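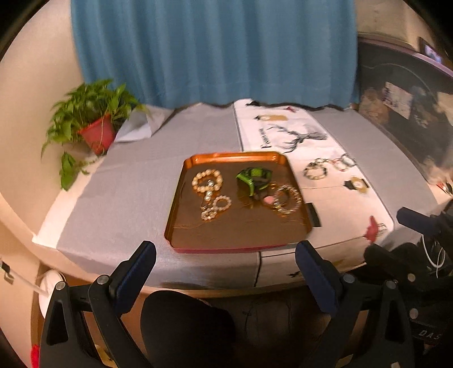
Celeste Alarcón 在一次座谈中说，所谓“给机器人示范一遍它就会了”，这句话里最可疑的是“一遍”，其次是“会”。她的意见常被引来说明示教这一领域的尴尬：方法的名字听起来像教学，做法更接近录音，录下的东西能否再用，取决于许多录制者没有留意的事情。

机器人示教（又称示范学习的数据采集、徒手示教，部分中文资料泛称“手把手教学”）指由人通过肢体动作、手持工具或远程操纵设备，向机器人提供某项任务的完成过程，供其复现，或供模型训练使用。与逐行编写运动指令相比，示教不要求操作者懂得编程。支持者据此认为它能把机器人带进家庭和小作坊；这一判断目前主要见于宣传材料，能够独立核对的依据不多。

名称与范围

“示教”一词早年专指工业机械臂的示教编程：工人用示教盒把机械臂移到若干位置，逐一存储，机器随后按顺序重放。重放对工件位置十分敏感，夹具松动一点，动作便会落空。后来的文献把这个词扩大到一切由人提供动作样本的做法，包括样本交给神经网络去拟合的情形。两者的区别相当大。前者保存的是坐标，出了错容易查；后者保存的是大量图像与轨迹，出了错往往只能归因于“数据不够”，而这种归因很难被证伪。

有些产品介绍把两种含义混用，一面引用工业示教的可靠性，一面展示学习式示教的灵活性。读者在比较指标时应先弄清说的是哪一种。

主要方式

拖动示教。操作者直接握住机械臂，带着它走完动作。机械臂须有力矩感知或足够轻的关节。优点是记录下来的轨迹必然是机器走得出来的，缺点是人的身体始终挡在旁边，摄像头拍到的画面里有人，执行时却没有人。对视觉模型而言，这是两种不同的画面。

遥操作。操作者在另一处用手柄、同构的小型机械臂或头戴设备控制机器人。传回的画面延迟一高，动作就变得犹豫，犹豫也会一并录入。熟练操作者能部分克服这一点，可是熟练操作者的时间并不便宜，宣传中的“人人可教”通常没有把这笔开支算进去。主从同构的设备手感最好，造价和占地也最高；手柄便宜，手腕的细小转动却很难表达。

手持夹爪采集。操作者手握一只与机器人末端相近的夹爪，夹爪上装有摄像头，直接在真实环境中干活，不需要机器人在场。这种方式近来用得较多，主要原因是便宜，也便于带进住家。橙铜色托盘里放着几条手链，旁边的桌旗上另有几条串珠手链，夹爪张开，停在桌沿，这类首饰整理的场面在家居采集中颇为典型。它的弱点同样明显：人手能达到的姿态，机械臂未必能达到；人拿着夹爪时能从指间感到的力，若没有专门的传感器，记录里就没有。

观看示教。仅凭人徒手操作的录像学习，不使用任何夹爪。严格说来它不属于“用手教机器人”，因为手和机器人之间没有共同的动作表示，中间须靠估计手部姿态来填补，误差也就藏在那里。

一项任务的拆解：首饰整理

首饰整理常被当作入门任务，理由是物件小、摆在桌面上、失败了也不危险。这一理由值得怀疑。珠串柔软，夹住一端时另一端的走向取决于珠子的重量和线的松紧；细链更难，落在托盘底面上时可以缠成任何样子；反光的盘底又会干扰依靠图像判断深度的算法。一条仿珍珠手链和一条细的金色链子，对人来说都叫“手链”，对夹爪来说几乎是两类物体。

示教者通常会不自觉地挑容易的地方下手：夹大珠，不夹搭扣；先拿上面的，后拿压在下面的；遇到链子打结，就用另一只手拨开。最后一种动作在单夹爪的记录里没有对应，模型看到的只是物体自己改变了形状。采集规程一般禁止第二只手介入，但规程写得再细，复核者也只能在画面拍得到的范围内检查。

桌面的花纹是另一处隐患。印有线条、字母和徽记的织物会让分割算法把图案当作物体，或者把深色的小物件并入图案。在素色桌面上采集可以避开这个问题，代价是模型到了有花纹的桌面上便不知所措。主张“多样性优先”的人认为应当保留一切杂乱；反对者指出，杂乱若没有被均匀地采到，等于只多教了一种特定的杂乱。两派都拿得出对自己有利的演示。

采集流程

各项目的做法大同小异。正式录制前要标定摄像头与夹爪的相对位置，并记录夹爪全开和全闭时的读数。每段示范从一个约定的姿态开始，通常是夹爪张开、物体全部可见。操作者完成动作后退回到约定姿态，再结束录制。段与段之间须改变物体摆放，改变的幅度由项目自定，也常常由操作者的耐心决定。

录完的数据要做时间对齐、位姿重建和筛选。手持夹爪没有固定在机械臂上，它在空间中的位置须由图像和惯性传感器推算，对着大片素色墙面或帘布时，可用的特征点偏少，推算容易漂移。漂移严重的段落会被丢弃，轻微的则留下，而“轻微”的标准很少随数据一并公布。

筛选之后还有标注。标注者给每段写一句任务说明，例如“把手链放进托盘”。这句话看似简单，却遗漏了放在哪里、是否可以叠放、搭扣朝向如何。示教者心里有答案，但各人的答案不同。模型把这些差异平均以后，可能得到一个谁也没有示范过的位置，比如两条手链正中间的空处。

相关产品与数据

Flirneo 是一款手持夹爪采集套件，以轻便为卖点，附带一套筛选软件。其说明书称连续采集5小时无须重新标定。这一说法没有给出环境温度，也没有说明期间夹爪是否受过碰撞，使用者在引用时宜谨慎。套件的软垫可以更换，换垫后开合读数会有变化，旧数据与新数据能否混用，说明书没有交代。

Condier 是一个以桌面小物件为对象的示范数据集。公开的首饰子集录有120段示范，筛选后保留116段。保留比例很高，常被用来证明采集质量。另一种读法是筛选过松：细链和软物的示范本来容易失败，几乎没有淘汰，或许意味着失败的尝试在录制时已被当场删去，没有进入统计。数据集的说明没有排除这种可能。当场删除还带来一个后果，即模型从未见过夹空之后如何补救，而这正是实际运行中最常需要的动作。

Kong 是一套遥操作系统，操作者以主从小臂控制远端的双臂机器人。它的演示录像包括扣手链搭扣，流传较广。录像没有注明播放速度，也没有说明是操作者实时操纵，还是模型自主执行，转载时常被误写为后者。这类误写在遥操作领域相当普遍，单看录像难以分辨，标题里写着“机器人完成”的，未必有任何学习成分。

Hundwood 是一个住家采集项目，做法是把手持夹爪交给住户，由住户在自家桌面上完成收拾、摆放等任务。项目方强调场景真实。批评意见集中在两点：住户知道自己在录制，动作会比平时慢而端正；桌上的私人物品和墙边的相框也会进入画面，事后遮挡又会破坏位姿推算所依赖的特征。项目的对策是让住户在开录前自行收走不愿出现的物件，于是“真实”又打了一层折扣。

争议

示教究竟能否替代编程，意见不一。赞成者列举的成功案例多为拾取与放置，而这类任务用传统方法也早已能做，只是调试较慢。至于传统方法做不好的任务，如解开缠绕的链子，示教方法的成功率报告往往来自与训练时相同的房间、相同的桌子，有时连物件也是同一批。换一处地方之后的成绩，论文里若有，多放在附录。

评测口径也缺乏统一。有的报告把“碰到物体”算作部分成功，有的允许人在中途把物体扶正；有的报告给出2种成功率，一种严格，一种宽松，摘要里只写宽松的那一种。Alarcón 曾建议，凡报告示教成绩，应同时公布录制时删去的段数和执行时人工干预的次数。采纳者不多，常见的回应是这会增加记录负担。对于一个以记录为业的领域，这个回应略显勉强。

另一项争论涉及示教者的劳动。手持夹爪看起来不需要专门技能，报酬便按不熟练劳动计算。然而同一任务由不同的人示范，训练效果可以相差很大，说明其中确有技能，只是尚无公认的衡量办法。动作过快会造成图像模糊，过慢则使模型学会停顿；握持角度要兼顾摄像头视野和手腕的舒适，长时间录制后两者常有冲突。腕部疲劳对数据的影响很少有人单独研究，多数数据集也不记录某段示范在当日的先后次序。

数据量能否弥补以上缺陷，是目前分歧最大的问题。一种观点认为，只要示范足够多、足够杂，个别操作者的习惯会互相抵消。这一观点在语言和图像领域有过成功的先例，搬到夹爪上是否成立则缺少直接证据。习惯未必是随机的：多数人惯用右手，多数人从近处拿起，多数人把东西放在托盘中央。大家共有的偏向不会因为人多而消失。

与力觉有关的限制

多数低成本套件只记录图像、夹爪开度和位姿。对硬质方块，这些信息大体够用；对带弹力绳的珠串则不够，夹得稍松会滑脱，稍紧会把珠子挤向两侧。操作者靠指尖的感觉调整，记录中只剩下开度的细微变化，与传感器噪声混在一起。加装触觉垫可以改善，但触觉垫的寿命、一致性和标定都是新的问题，且不同厂家的信号互不相通。软质指垫在一定程度上掩盖了力控制的不足，物体陷入垫面，夹持显得牢靠，成绩里有多少属于模型、多少属于垫子，一般没有区分。

参见

示教编程；遥操作；模仿学习；末端执行器；手眼标定；柔性物体操作；位姿估计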